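Maintained by the Caldeira Surfaces Group. Questions about access or corrections should be sent to Graça Loureiro or Hélder Barros through the Vokodgate helpdesk.

# Caldeira Marked Panels

## Summary

Caldeira Marked Panels is a collection of 2459 photographs of pale, flat panels bearing stains, pen marks, scuffs and other traces of use. The panels come from offices, workshops, classrooms and storerooms. The collection is intended for people who study how light-coloured surfaces age, and for those who write guidance on cleaning, repair and replacement.

The work began in 2018 as a small reference album for staff who had to decide whether a used panel was fit to go back on a wall or a table. The album grew, and it was later agreed that the photographs should be described in a consistent way and made available outside the group. The present release is the fifth.

## Contents

| Item | Details |
|---|---|
| Photographs | 2459 |
| Label categories | 7 |
| Sites | 5 |
| Notes | Plain text, one file per photograph |
| Language of notes | English |

Each photograph has a matching text file with the same name. The text file gives the site, the labels and, where the labeller thought it useful, a free comment. Comments have been corrected for spelling but have otherwise been left as they were written.

## Labels

The following labels are used. A photograph may carry more than one.

- `stain-spot`: small separate marks, including specks and spatter
- `stain-area`: a continuous patch of discolouration
- `line`: any drawn or drawn-looking line, whether pen, marker or crayon
- `short-mark`: a brief isolated stroke or nick
- `scuff`: rubbing or dulling of the surface
- `edge-wear`: chips or swelling at the edge of the panel
- `clean`: no mark that the labeller could find

The label `clean` may not be combined with any other. Uneven shading caused by the lighting is not labelled, although it may be mentioned in the comment. Labellers were asked to look at the whole panel before deciding that a grey patch was a stain, as a shadow falling across a pale surface is easily mistaken for one.

## Describing colour and cause

Labellers record the colour of a mark in ordinary words. They do not record its cause unless this is known from the site's own papers. A reddish-brown spot is therefore entered as "rust-like" and not as "rust", and a thin blue line is entered as "pen or marker" when it could be either. This rule was proposed by Duarte Veloso after the second release, in which too many brown marks had been put down to coffee - a number of them on panels from a storeroom where no drinks were allowed.

The photograph reproduced in this file carries `stain-spot`, `line` and `short-mark`. 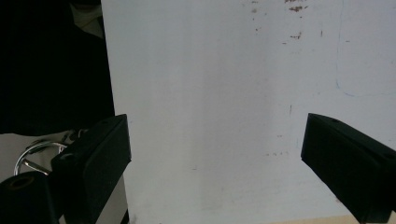

*Grey-white panel with rust-like specks, thickest near the top edge, and a faint blue line at the right.*

Spots that lie in a cluster are treated as one entry, and any specks trailing away from the cluster are included with it. Separate entries are made only where clear, unmarked surface divides two groups. Earlier releases followed the opposite practice. Users comparing the present labels with those of the first three releases should expect fewer `stain-spot` entries per photograph.

Faint marks are labelled in the same way as strong ones. If a labeller was unsure whether a mark was present at all, the word `faint` was added to the comment and a second person was asked to look. Naveed Warraich acted as second reader for all sites except Grendik, where the task fell to Aurelio Serrano.

## Preparation of the panels

Panels were not washed, wiped or dusted by the group before being photographed. Several had been cleaned by the sites themselves, and no record of this was kept before January of the second year. The collection should not be used to draw conclusions about how quickly dirt builds up.

No attempt was made to give the panels an even light. Windows, ceiling lamps and desk lamps all play a part, and brightness often changes from one side of a panel to the other.

## Suitable uses

The collection has been used for training inspection staff, for testing the wording of cleaning instructions and for checking whether different readers give the same label to the same mark. It is also suitable for teaching, and the text files may be printed without further permission.

It is not suitable for identifying substances, for judging whether a surface is hygienic, or for estimating the size of a mark. No scale was placed beside the panels.

## Known problems

- Two sites used the label `scuff` for pencil marks in the first release. Most of these have been put right.
- Comments from the Vustetti site are short and often give only the colour.
- The distinction between `short-mark` and `line` was settled by eye. Readers disagreed on it more often than on any other pair.
- Some panels appear in more than one photograph. These have not been linked to each other.

## Corrections

Please quote the file name and the label in question. Corrections are read by two people and, if accepted, appear in the next release with a line in `CHANGES.md`. The labels in the current release were last checked on 6th September. Requests for new categories are held over until a full release is planned - at present there is an open request to divide `edge-wear` into chips and swelling.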